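Brultineck Automation Users Forum
Board: Teaching and Demonstration
Topic: Hand guiding or remote control for two-arm tray transfer

Posted by: P_Paewai
2023-10-30

Members are invited to comment on a question that has arisen during the preparation of our teaching procedure at the Ellery site. The task is the transfer of small electrical parts from one tray to another by a pair of arms. Our draft procedure requires the operator to demonstrate each transfer by remote control from a separate station. Two of our senior technicians have asked that hand guiding, in which the operator holds the arm and moves it directly, be permitted as an alternative.

The draft sets 12 demonstrations per part, recorded by no fewer than two operators. I would be grateful for the views of sites that have used both methods.

Paora Paewai
Ellery

Posted by: galtex_cell_lead
Reply 1

Our site adopted hand guiding in August and has retained it. New operators were producing acceptable demonstrations after 5 hours of instruction. Under the previous remote control procedure the same standard took 8. The operator feels the contact between the part and the tray floor directly, and fewer demonstrations are rejected for excessive downward force.

I would therefore support the request made by your technicians. Please note that we teach one arm at a time.

Posted by: Starkau_Training
Reply 2

I must respectfully disagree with the previous reply as it applies to two arms. Hand guiding occupies the operator's hands and places the operator's body inside the work area. Where a fixed camera forms part of the recording, the sleeves and forearms of the operator appear in the demonstration and will be absent when the robot performs the task alone. At our site this was the principal cause of failed trials, and the affected recordings had to be made again.

The layout under discussion uses a red tray and a blue tray on brown paper, with one arm serving each side. The parts include a miniature circuit breaker, a switch box with push buttons, and a roll of tape. 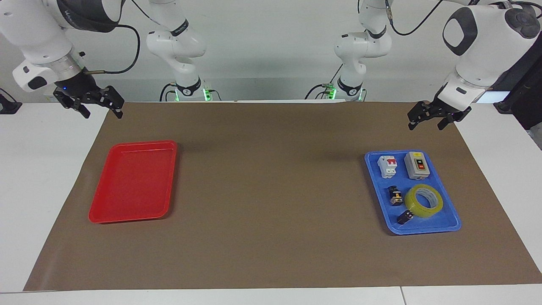 Should the operator demonstrate the parts in the same order every time?

The order should be varied between demonstrations, and the order used should be entered in the session record. A fixed order teaches the robot a sequence that will fail as soon as one part is missing.

On the tape, our instruction is that operators grip the roll across its wall, with one finger inside the hole. Operators who close the gripper over the full width tend to disturb the neighboring parts.

Posted by: galtex_cell_lead
Reply 3

The point regarding forearms is accepted for camera-based recording. We record joint positions only, and the objection does not arise in our case. I do not accept that remote control is suitable for the smaller black components. Without any sense of touch, operators press the fingers against the tray and then correct upward, and the correction is learned along with the grasp.

Posted by: Starkau_Training
Reply 4

That behavior was present in our early sessions as well. It was reduced by requiring a short pause above the part before the final descent, and by discarding any demonstration in which the fingers touched the tray. Of the last 81 demonstrations reviewed, more than half were accepted on the first review - a result we consider adequate for small parts.

Posted by: m_ostrava
Reply 5

May I ask whether the handover between the two arms is included in the task? If a part is to pass from one gripper to the other, both arms must move together, and I do not see how one person could guide them by hand. If each part is carried by a single arm, the case for remote control is weaker than Starkau suggests.

Posted by: P_Paewai
Reply 6

A handover is included for the switch box only. The remaining parts are carried by one arm and set down directly.

Having considered the replies, I intend to keep remote control as the required method for all recorded demonstrations. Hand guiding will be permitted for setting the start position of each arm and for operator familiarization, with recording switched off. The pause before descent will be added to the draft.

Posted by: galtex_cell_lead
Reply 7

I remain of the opinion that the small components would be better taught by hand, and I would ask that the matter be reviewed once your first results are available. Please post the rejection figures by part if your site permits it.

Posted by: P_Paewai
Reply 8

The figures will be posted to this topic by part and by operator, subject to site approval.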